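Why Lokolmont's rental market finally has some breathing room

An interview with the lettings manager at Molow
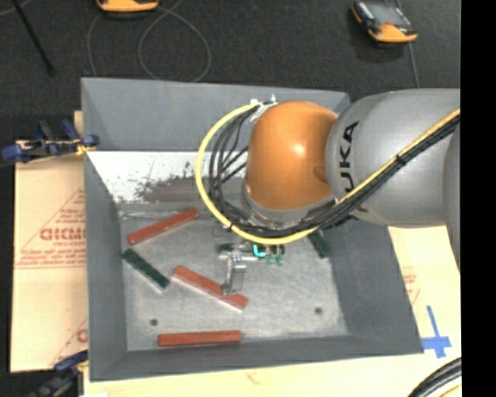 Ask the lettings manager at Molow how the spring has gone and you get a grin before you get an answer. "We have homes to show people!" she says. "Last year I was calling families back to tell them the place they liked had gone while they were parking."

Her office keeps its own tally of rentals in Lokolmont, and the April count came to 1,887 homes listed, up from 1,703 a year earlier. Most of the growth is in two-bedroom apartments on the east side, where the first stage of the Alance development opened over the winter with 100 units, all of them rentals.

"Alance got the attention, and fair enough, it's a big building and it went up fast," she says. "But the part I love is the small landlords. People with one house, maybe a duplex, who had been sitting on the fence and decided to rent it out again. We signed up 183 of those, and a lot of them are lovely older places with yards."

Has it brought prices down? She wobbles her hand. Rents on new leases are flat, she says, and after the last few years she will take flat. What has changed more is the pace. Tenants come back for a second viewing. They ask about the furnace, the parking, whether the upstairs neighbor has a drum kit (one did, and they took the apartment anyway).

"I had a couple last month who measured every closet. It took an hour and I was so happy for them, because they had the hour."

Houses with three bedrooms or more are still hard to find, especially near the schools, and she tells families to start looking well before their lease runs out. She also wants landlords to stop asking for the biggest deposit they can get. "You'll lose a good tenant over it, and then the place sits."

Ní Mhurchú, the agency across the street, has started opening for viewings until seven in the evening, and Molow is about to do the same. She is looking forward to it. "Kitchens look better at that time of day," she says, already reaching for her keys. Her next viewing is at four, a ground-floor two-bedroom with a porch.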